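Home | Kits | Spare Parts | Downloads | Support | Contact

Nindico Drawer Cabinet Kit

A tabletop cabinet with one sliding drawer, made for testing robot arms on opening, closing and reaching tasks. The kit ships as white printed parts with markers for the cabinet and the drawer, plus a rail set that closes off the front edge of the work area.

The kit was designed by Proment for its own test benches and has been sold by Druneo since December. It works with any arm that can reach down into the drawer from above. The arm, cameras, backdrop and tabletop are not included. 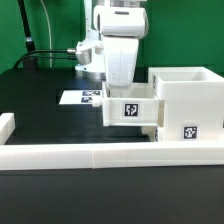
What is in the box

- Cabinet body with open top bin
- Drawer with round knob handle
- Support piece that carries the drawer
- Front rail, supplied in segments
- Corner block for the left end of the rail
- Marker set, 5 pieces, two of them spares
- Printed setup sheet

The rail segments push together by hand and do not need glue. The joints stay visible after assembly. If your table is wider than the rail, extra segments can be ordered from the Spare Parts page.

Markers

The cabinet and the drawer front each carry a square black-and-white marker, so the drawer position can be measured against the cabinet body at any point in its travel. Each marker has a white border and plain white plastic around it. We left that margin wide on purpose. An earlier version had the marker close to the edge, and detection dropped out at low angles.

The kit also works with a camera on the wrist. At close range the marker takes up a fair part of the view, and focus can be soft if the lens is set for the full table. Set focus for the working distance you care about before you calibrate.

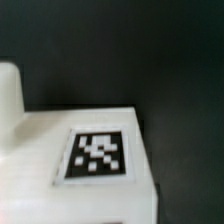 Lighting and background

Use a dark, matte tabletop if you have one. The parts are white, and the outline of the block is easy to pick out against a dark surface. Glossy tables also work but will reflect the cabinet.

Even, diffuse light is best. A lamp to one side will leave bright streaks on the top faces and a gray shadow at the foot of any raised part. This does not usually affect the markers, but it can upset color thresholds. Check the view at several arm positions — something large and close to the lens can fill one side of the picture while the marker itself stays clear.

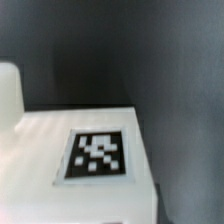 Marker on the white block, with a blue-gray surface close by on the right.

Gripper clearance

The drawer and bin are open at the top, and the walls are thin enough for most two-finger grippers to straddle. Open the fingers wide before coming down over a wall, then close slowly. If your fingers are beveled, check the clearance at the tips and again higher up, where they get thicker.

Do not use the top edge of a wall as a hard stop. The printed parts will take light contact all day, but a stiff arm driven down onto an edge will chip it. Proment runs its own arms with a force limit during approach and we suggest the same.

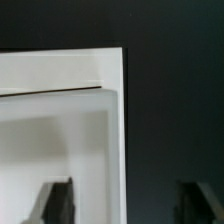 Assembly

1. Set the cabinet body on the table and mark its corners with tape.
2. Fit the support piece to the base and slide the drawer in.
3. Join the rail segments and bring the rail up to the cabinet base.
4. Add the corner block at the far end.
5. Apply the markers and let them sit overnight before wiping them down.

Known limits

The drawer has no latch or soft close. It will drift if the table is not level. The knob is small, and grippers with wide flat pads may slip off it — a replacement knob with a larger diameter is listed under Spare Parts.

Ordering

Orders leave our warehouse in 3 working days. Printed parts are covered for 2 years against warping and cracking in normal use. Chips from collisions are not covered.

Page updated January 8, 2022

Druneo Lab Equipment | Contact us | Shipping and returns | © 2022 Druneo. All rights reserved. | Back to top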